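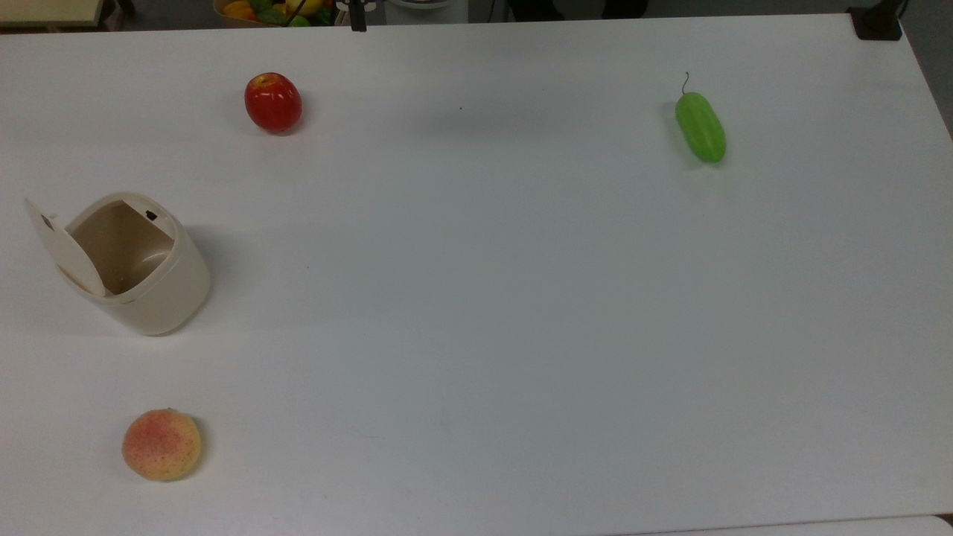
## 4. 뚜껑 상태를 고려한 재시도 정책의 평가

### 4.1 작업 정의

대상 작업은 탁자 위의 소형 용기를 찾아 뚜껑을 닫는 것이다. 작업 공간에는 용기 외에 과일과 채소 형상의 물체를 함께 배치하였다. 주변 물체는 조작 대상이 아니며, 접근 경로를 제한하고 시점에 따라 용기를 가리는 방해 요소로 작용한다. 용기를 포함하여 한 장면에 놓이는 물체는 4개로 고정하였다. 물체의 위치와 방향은 시행마다 다시 정하되, 용기가 로봇의 도달 범위를 벗어나는 배치는 제외하였다.

성공 여부는 그리퍼가 용기에서 떨어진 뒤의 상태로 판정한다. 뚜껑이 림 전체에 안착하고 용기가 서 있으면 성공이다. 뚜껑이 기울어진 채 한쪽에 틈이 남으면 닫힘에 가깝더라도 실패로 처리한다. 주변 물체가 접촉으로 밀린 시행은 별도로 표시하였으나 성공 판정에는 반영하지 않았다.

기존의 Gilance 정책은 뚜껑을 누르는 동작을 한 번 수행한 뒤 종료 토큰을 출력한다. 예비 실험에서 나타난 문제는 종료 시점의 오판이었다. 뚜껑이 림에 걸쳐 있을 때 정책은 완전히 닫힌 상태와 거의 같은 종료 확률을 출력하였고, 그 결과 한 번 더 누르면 해결될 시행이 실패로 끝났다. 본 절에서는 부분 안착 상태를 명시적으로 추정하고 재시도 여부를 결정하는 Wumero 모듈을 Gilance에 결합하여 비교한다.

### 4.2 관측 구성

관측에는 머리 위치 카메라와 작업 공간 주변의 고정 카메라를 사용한다. 머리 위치의 시점은 탁자 전체를 내려다보므로 물체의 평면 배치를 구하는 데 유리하다. 뚜껑이 열려 있을 때는 용기 내부까지 관측된다. 반면 뚜껑이 림에 가까워질수록 위에서 본 윤곽의 변화가 작아져 작은 틈을 구별하기 어렵다. 고정 카메라는 뚜껑과 본체의 경계를 비스듬한 각도에서 제공하며, 팔이 용기에 접근한 뒤에는 손목 하우징이나 그리퍼에 의한 가림이 발생할 수 있다.

두 시점의 특징은 동일한 인코더로 추출하고, 시점 임베딩을 더한 뒤 교차 주의층에서 결합한다. 각 시점에는 용기 영역의 가시성을 나타내는 가중치를 부여하였다. 이 가중치는 별도의 가림 라벨 없이 학습되며, 상태 추정 손실이 역전파되는 과정에서만 조정된다. 카메라 외부 파라미터는 입력으로 사용하지 않았다.

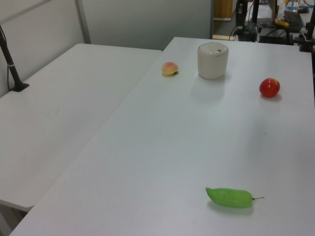
뚜껑 상태를 굳이 독립된 변수로 둘 필요가 있는지 의문이며, 종료 토큰의 학습 표본을 늘리는 것만으로 같은 효과를 얻을 수 있지 않느냐는 심사 의견이 있었다. 같은 의견은 재시도 자체가 추가 시간을 쓰는 것이므로 기준 정책에도 동일한 시간 한도를 주어야 한다고 지적하였다.

두 지적을 반영하여 비교 조건을 다음과 같이 수정하였다. 첫째, 기준 정책의 학습 집합에 부분 안착 상태에서 시작하는 시연을 추가하였다. Wumero 결합 정책도 같은 시연을 사용하므로 학습 자료의 차이는 없다. 둘째, 모든 정책에 동일한 제한 시간을 적용하고, 기준 정책이 종료 토큰을 출력한 뒤에도 시간이 남으면 초기 자세에서 다시 실행할 수 있게 하였다.

### 4.3 상태 추정과 재시도 규칙

Wumero 모듈은 시각 t의 결합 특징 z_t로부터 뚜껑 상태 s_t의 분포를 출력한다. 상태는 열림, 부분 안착, 닫힘의 세 범주로 나눈다.

`p(s_t | z_t) = softmax(W h_t + b)`

여기서 h_t는 z_t를 입력으로 하는 순환층의 은닉 벡터이다. 순환층을 둔 이유는 접촉 중의 가림에 있다. 단일 시점의 순간 관측만 사용하면 그리퍼가 림을 가리는 동안 추정값이 열림과 닫힘 사이에서 진동한다. 은닉 상태를 유지하면 가림 이전의 관측이 보존되어 진동이 줄어든다.

재시도는 그리퍼가 후퇴한 뒤 부분 안착의 확률이 임계값을 넘을 때 실행된다. 접촉 중에는 추정만 갱신하고 재시도 명령은 내리지 않는다. 재시도 시의 접촉점은 직전 접촉점에서 용기 중심을 기준으로 틈이 추정된 쪽으로 이동시킨다. 이동 방향은 시점별 주의 분포에서 구하며, 이동량은 고정값이다. 임계값과 이동량은 검증용 배치에서 정한 뒤 평가 중에는 변경하지 않았다.
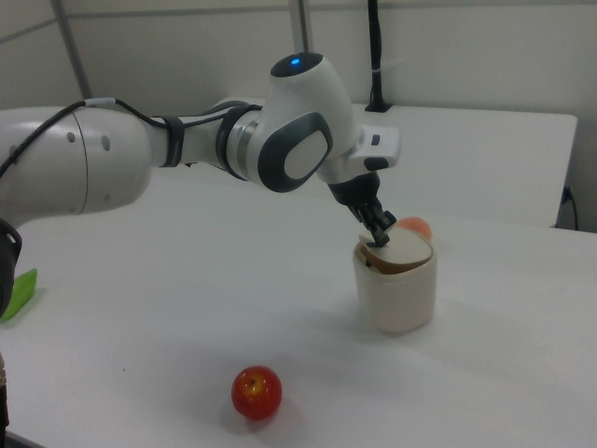
**그림 1.** 용기 뚜껑에 그리퍼가 접촉한 상태. 뚜껑의 앞쪽 가장자리와 림 사이에 틈이 있다.

그림 1과 같은 접촉 상태는 상태 추정기의 주요 오류 구간에 해당한다. 뚜껑의 기울기는 관측되지만 그리퍼의 하중이 제거된 뒤에도 같은 자세가 유지되는지는 한 시각의 영상으로 결정할 수 없다. 접촉 중 재시도를 금지한 규칙은 이 모호성을 반영한 것이다.

### 4.4 결과

정책별로 200회의 시행을 수행하였다. 초기 배치의 목록은 두 정책에 공통으로 적용하였고, 실행 순서는 교차시켰다. 4.2절의 수정된 조건에서 Gilance의 성공률은 60%, Wumero를 결합한 정책의 성공률은 78%였다. 기준 정책에 허용한 재실행은 성공률을 일부 높였으나, 종료 오판이 남은 시행에서는 같은 접촉점을 반복하여 누르는 경향이 관찰되었다.

실패 유형은 접근 실패, 접촉점 오류, 종료 오판으로 구분하였다. 성공률의 차이는 주로 종료 오판의 감소에서 발생하였다. 접근 실패의 빈도에는 뚜렷한 차이가 없었는데, 용기의 위치 추정과 접근 궤적 생성은 두 정책이 공유하므로 예상과 일치한다. 접촉점 오류는 용기 가까이에 다른 물체가 놓인 배치에 집중되었다. 이 경우 재시도 모듈이 접촉점을 옮기더라도 충돌 회피 단계가 이동을 제한하여 효과가 작았다.

고정 카메라를 제거한 절제 실험에서는 부분 안착을 닫힘으로 분류하는 오류가 증가하였다. 머리 위치 카메라를 제거한 경우에는 상태 분류보다 용기의 초기 위치 추정이 먼저 악화되었다. 순환층을 제거하면 평균 추정 정확도의 변화는 작았으나 접촉 직후의 오류가 늘었다.

### 4.5 적용 범위

본 평가는 한 종류의 용기를 대상으로 하였다. 나사식 뚜껑이나 투명한 용기에는 상태 범주와 관측 조건을 다시 정의해야 한다. Skaven 제어기를 통한 힘 신호의 결합도 검토하였으나, 영상과의 시간 정렬 오차가 남아 있어 본 결과에는 포함하지 않았다. 정렬 절차와 힘 신호를 포함한 예비 결과는 부록에 수록한다.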